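Speaker notes: What's inside an old office PC
Sang-wook Jin, repair evening at Ormont, Thursday

Say hi, wait for the latecomers, phones on silent (mine too!).

Okay, so start with the why. We had nearly 130 desktops come through Ormont last winter, and most of them only needed one part swapped. I want people to leave tonight feeling brave enough to take a side panel off. That's the whole goal, really.

Ask for hands: who has opened a computer before? Then tell the Skellotska story, the one with the missing screw. Keep it short this time, it ran 14 minutes in January.

Before you open anything: shut down, unplug, hold the power button a few seconds, touch bare metal. Say it twice. And please, please don't open the power supply itself! If it's bad, swap the whole box.

Next, cables. People get scared of the cables (I did too), but there are only a couple of families in there. Power comes out of the power supply in a bundle, and the thin flat-ended SATA ones carry data to the drives. Take a photo with your phone before you pull a single one.

Then the slides. Leave them up while people ask things, and point at the blue plastic latches, because everyone reaches for a screwdriver first. 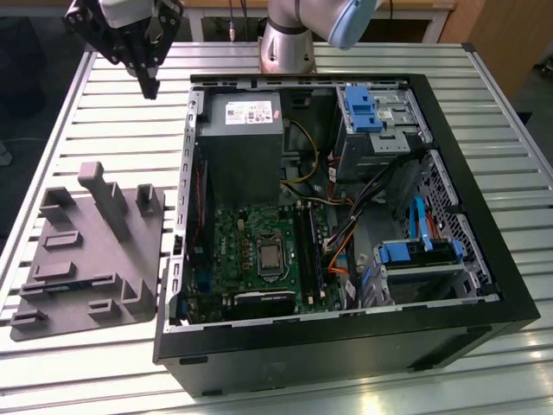
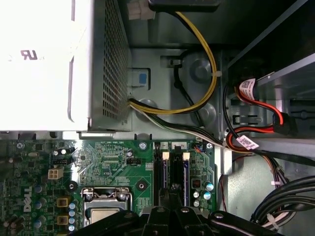
4 min read

Both slides have the power supply toward the upper left, so start there and follow the yellow wire out with the pointer. Drives come after that. Then break for coffee, and Kwak tables open at the back.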